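Skidico User Forum > Teaching and Demonstrations > Two-arm setups

Topic: Tube pick from rack, leader arms or hand guiding?

benchrat_6
Posted 28 January 2024

We are teaching a two-arm station to lift a tube out of a clear rack and put it back in a different hole. I recorded 780 demonstrations with the leader arms and the policy still tips the tube on the way out. The pull starts straight and then drifts toward the elbow side. Should I keep recording, or start over by hand guiding the arm?

Controller is the Penry, stock fingers, no force sensor.

wetlab_tom_cat
Reply 1

Don't start over. Watch your own demos first and see if you drift the same way. I did. My leader arm was mounted lower than the follower and I pulled at a slant every time without noticing.

okra
Reply 2

I'd hand guide it. With leader arms you can't feel the tube rub the hole, so you pull until it looks free. When I switched I needed far fewer runs for the same task.

wetlab_tom_cat
Reply 3

Hand guiding two arms at once takes two people, and then your hands are in the camera view in every run. The policy won't have hands to look at later. I would not mix that in.

okra
Reply 4

You guide it with the cameras off, save the joint path, then play it back and record the playback. Hands are gone. Wanard's playback tool does this and keeps the timestamps.

wetlab_tom_cat
Reply 5

Playback only works if the tube is in the same place to the millimeter. Bump the rack and you are recording a miss.

okra
Reply 6

So tape the rack down. You can move it between batches.

benchrat_6
Reply 7

Checked 13 of my runs at half speed. The drift is there in most of them, and it gets worse late in a session. Both leader arms are clamped to the same desk, so height is not it. I think I'm resting my elbow.

Setup as it is now. Right arm has the tube with the yellow liquid, left is open and waiting. The pipette on the stand behind is for a later task.

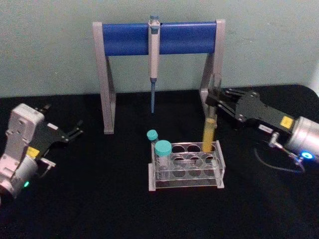
Reply 8
grircombe_lab

You are gripping near the top of the tube. Any sideways motion from there tips it. Try a lower grip if the fingers clear the rack. We changed that at Grircombe last July and kept our leader arms.

okra
Reply 9

Lower grip, agreed. I'd still hand guide the pull.

wetlab_tom_cat
Reply 10

Also throw out the late-session runs before you train again. More good ones on top won't cancel them.

benchrat_6
Reply 11

OK. Plan is to drop the late runs, grip lower, and stop after 2 hours per session. If it still tips I'll try the playback method with the rack taped. Does the Wanard tool read Penry logs directly or do I have to convert them?

okra
Reply 12

Convert. There is a script in the downloads section. Check the gripper column afterward, mine came out reversed.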